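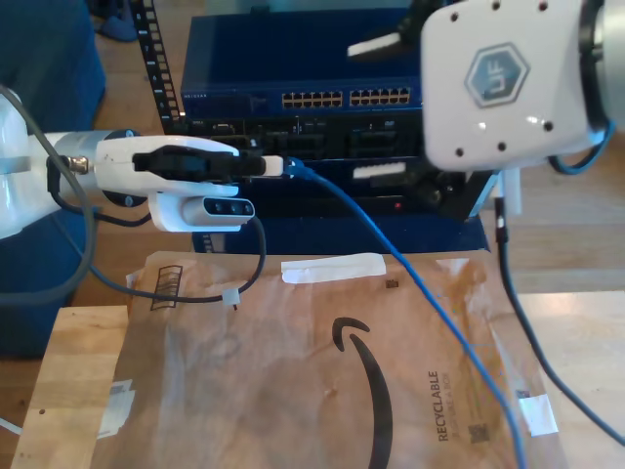 Blue Ethernet cable, white plug end.

August, nearly midnight, and I am far too wound up to sleep, so the diary gets it all.

The whistleblower bill is through committee! I sat in the gallery in Curnthorpe from just after lunch until they switched off the big lamps, and I would do it again tomorrow. I have followed the assembly since I was in school and I can't remember an afternoon like it. They had 87 amendments to get through. Most were commas and dates, and the clerk read those out so fast that the woman next to me started giggling, but three of them really mattered, and the whole room knew which three.

The first was Mitali Pramanik's, the one that lets a town employee go straight to the auditor without telling the department head first. She spoke without notes! She kept coming back to the Lovow water contract, where the warning sat in a drawer for a whole winter, and she never raised her voice. Kivi got up right after her. I don't agree with Mārtiņš Kivi on much, but I love watching him work. He wanted a time limit on complaints, he had his reasons in order, and when she interrupted him he sat down and let her finish -- which I have never seen him do for anyone. His amendment lost by a single vote. There was a sort of gasp up where we were and the chair glared at us.

The third was the money for the auditor's office, and that one dragged. The members from Lūse wanted it put off until the fall budget, then they didn't, then they asked for a recess. I ate my sandwich on the stairs and talked with a retired bus driver who had come all the way from Flunum to hear it. He had read the entire bill, 80 pages, and had it with him with little paper flags sticking out. I wrote down two of his questions because they were better than mine (who pays if the auditor has to hire an outside lawyer? what happens to complaints already filed?).

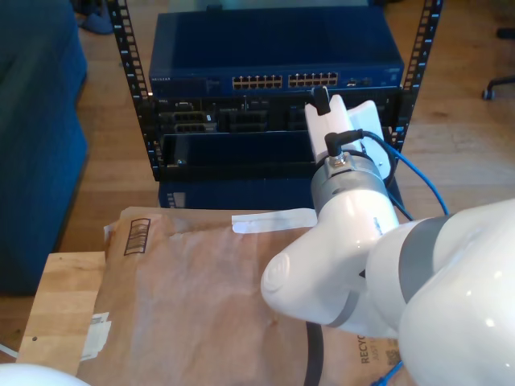
By the equipment rack.

After the recess it moved quickly. The money stayed in. Pramanik hugged somebody from the opposite bench and then looked embarrassed.

The full vote is still to come and I know it could go wrong there, Kivi has friends in the big chamber and he'll bring the time limit back. Must get there early, the front row fills up and you can't see the speakers from behind the pillar. Also must find my good pen, I think it's under the gallery seat.

Missed the last bus, walked home along the river, didn't mind one bit.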